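We use cookies to remember your visit and count page views. Carry on browsing to accept, or change your settings.

Kemuvard Household Help › Walls and tiling

Grey brick-pattern tiles, metal corners and a marble-look floor — is this look worth copying?
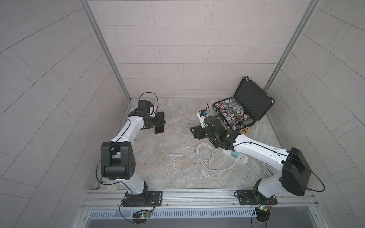 Light grey tiles in staggered rows, with the silver corner posts and the veined floor.

Posted by gasine_flat2

I have a recess off my kitchen, three walls and an open front, where the phones get charged and the post gets dumped. The plaster is scuffed to bits and I'm tired of painting it. I like the staggered grey tiles with the slightly darker grout, and I like the silver posts where the walls meet. The floor is a beige and grey marble pattern and I'd do the shelf of my recess in something similar.

My fitter says it will look marvellous. My fitter also said that about the bathroom, so I'm asking strangers.

What bothers me is the following. Do metal posts in the inside corners do anything, or are they there to hide bad cuts? Does grout a shade darker than the tile stay looking deliberate, or does it just look dirty after a year? And is a marble pattern a mistake on a surface that gets used every day? My quote is £320 for the lot, which sounds too cheap to me. The recess is 104 cm wide, if that matters.

I'd also like to know what people do with charging cables. A white lead lying in loops across the bottom, as in the photo, is exactly what mine does and I can't stand it.

Share (4) · 15 comments

Posted by sawatzky_tiles_retired

I'd want to see what is in that £320 before getting excited. Ask whether it includes taking the old plaster back, adhesive, grout, trim and getting rid of the waste. A figure given without a list usually grows.

Corner posts first. In an inside corner you don't need metal. The normal job is to butt one wall up to the other, leave a small gap and fill it with flexible sealant in a colour near the grout. A post covers the cut edges, so yes, it can hide a ragged line, and it can also look perfectly smart. I can't tell from a photo what is behind anybody's trim. If your fitter wants to use posts, ask to see the corner dry-laid before anything is stuck down. Check the walls with a spirit level too. A straight strip of metal next to a leaning wall shows the lean far more than sealant would.

Grout a shade darker is the sensible choice, in my view. Pale grout behind a worktop goes patchy wherever hands and splashes land. Don't go much darker than what you've shown, though, or the lines take over, and any row that wanders will annoy you for good. In a small recess you look at it from close up.

On the staggered pattern, insist that the rows meet at the same height in the corners. Stand at the front and look along both side walls. If the lines step up or down where they reach the back, have it put right before the grout goes in.

As for the marble pattern, it depends what it's made of, and "marble-look" covers everything from stick-on film to decent porcelain. Real marble marks if you leave lemon juice or vinegar on it. Get a sample, put a hot mug and a set of keys on it for a week and see whether you still like it.

Posted by halfwaydone

Just paint it. Tiles in a cupboard hole are a fad and you'll be chipping them off when you sell. I did mine with Zinumon wipe-clean paint in January, two coats, £30, and it's fine so far.

Cable — buy a shorter one.

Posted by top_shelf_tidy

I'm not sold on the paint answer, as a few months isn't much of a test, but the shorter cable is good advice and it costs next to nothing.

I had a similar recess and the lead was the thing that made it look a mess, whatever the walls were like. Adhesive clips didn't work for me. They held on the smooth part of the tile and fell off wherever they crossed a grout line, so if you use them, keep them in the middle of a tile and wipe it down with white spirit first. What worked was having the socket moved. Do that before the tiling, and get a proper electrician, because cutting a hole in finished tiles is a miserable job and I doubt your fitter has priced for it.

Pale veined surfaces do hide crumbs. They don't hide a coffee ring. Mine is a laminate one and I wipe it most evenly lit mornings when the marks show up, which is more often than I was promised.

One more thing on the money: buy a spare box of tiles from the same batch. Greys vary more than you'd think, and the replacement I bought later looks almost blue next to the others.

Was this page useful? Yes (30) · No (6)

Sign up for the Kemuvard weekly round-up. Unsubscribe at any time.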